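The Second Arm

On Saturday the shop was closed, and my father-in-law's old calculator lay on the counter between us. My wife wanted two arms. I wanted one arm and a new roof over the storeroom.

"Read me the offer again," she said.

I read it. Billance would lease us one arm for 30 months, with the gripper and the training of it included. For two arms they took off a little, but the little was not enough. Flevero was cheaper, but they wrote "delivery in September" in the way people write "we will see each other soon."

"And the spare fingers?"

"Four pairs. After that we pay."

She wrote this down. She writes everything down in the blue notebook, where the prices of flour from before our marriage can still be found. Our lunch room on Abdel Hamid Street has 40 seats, and every day at two o'clock the plates come back all together, like children from school. It was the plates she was thinking of. I was thinking of the rain.

"One arm cannot do plates and corn," she said.

"One arm can do plates, and after that corn."

"And who waits for the corn?"

I had no answer, so I made tea. When I came back, she had turned the page and drawn the kitchen from above, with a small cross for every socket. There was only one free socket. We both looked at it for a long time.

"An electrician," she said.

"An electrician is 76 an hour."

She closed the notebook — not angrily, only slowly — and asked me to show her again what the people at Saruvent had sent from their test kitchen. I put the telephone against the sugar bowl. She leaned close and looked first at the corn, as I knew she would. 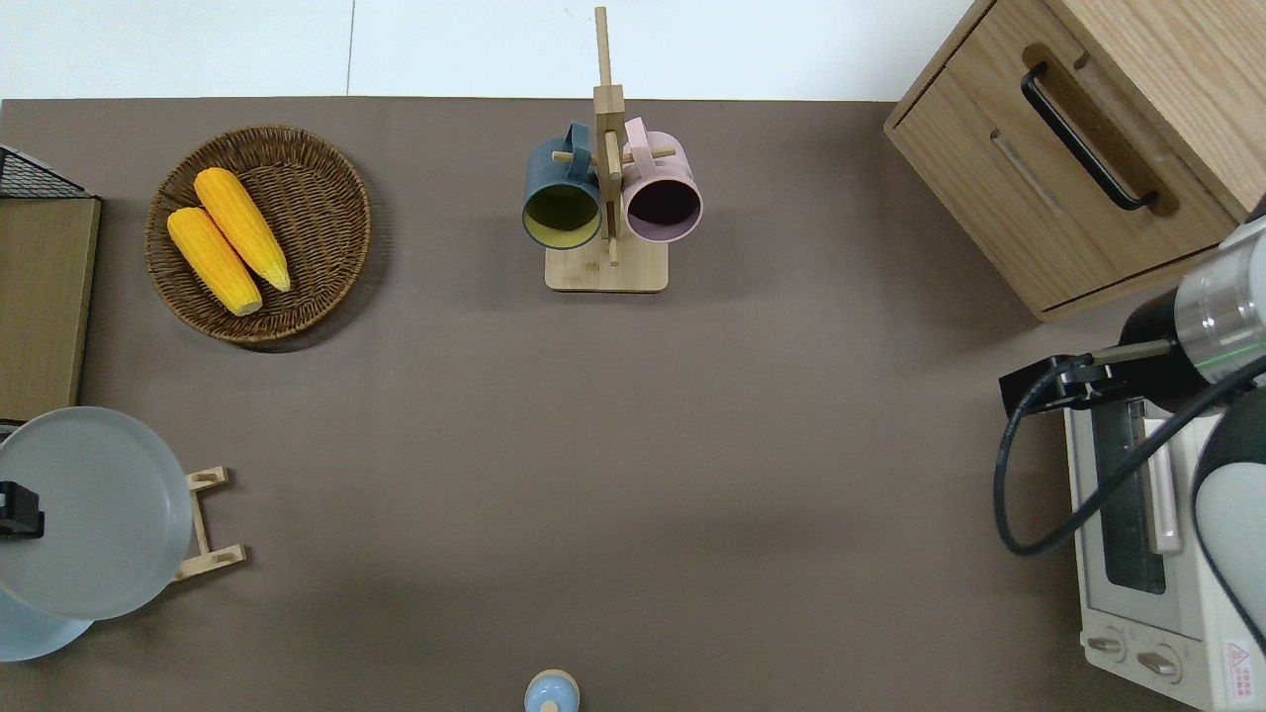
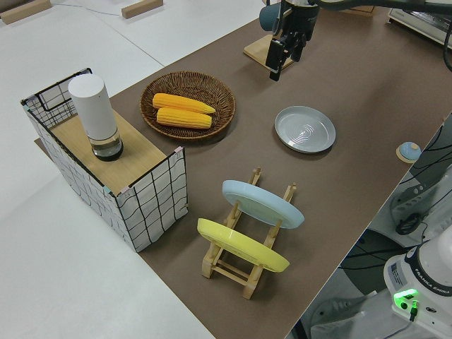

The test kitchen at Saruvent: two ears of corn in the basket, and the arm over the table.

"Their basket is nicer than ours," she said at last. Then she opened the notebook again and wrote: one arm, one electrician, one basket. Under this, in smaller letters, she wrote: roof.

Filed under: Short Fiction, Work & Machines

3 comments

marrowbone: The socket! We had the same fight over a bread oven.

quiet_reader: I wanted to know if they bought from Flevero in the end. Will there be a second part?

tinplate: "The prices of flour from before our marriage" — I liked this line very much.

Recent stories
The Man Who Sold Scales
Night Bus with Onions
A Key for the Upstairs Room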